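Teacher Lounge Forum > Classroom Management > First week back
2 min read
Print | E-mail this thread

mrs_nullton4
ok so August is here and I need a reset for seating. Last year 28 kids, assigned seats, complaints every single day. Anyone let them pick?

chalkdust8
Tried it. Lasted 3 days. Never again.

fractionqueen
disagree!! Mine pick every Sunday night on a form, I fix the disasters before the bell. Works fine in 4th. Middle school, no idea.

chalkdust8
Sunday night?? you're working for free

fractionqueen
takes me 8 minutes lol

madier_rm
We dropped desks, went to tables. Less fighting over "my spot". Get dark tops if you get a say, pencil doesnt show.

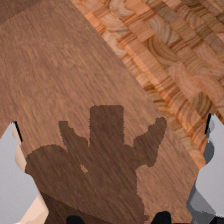
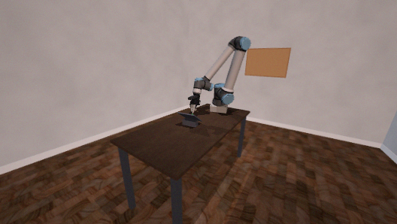 Wood board up close, then the long dark table

mrs_nullton4
Tables would be a dream. Our budget is over 2000 but thats for the whole grade so, no.

chalkdust8
tables = talking. Rows until October, then earn it.

madier_rm
Depends on the group. Rows made my quiet ones vanish

mrs_nullton4
Going with the form I think. Will report back if I surive

Comments

enache_k: Stealing the form idea. Does it work for kids with no internet at home?

fractionqueen: paper slips Friday, same thing

mindlow22: rows forever, sorry

Print | E-mail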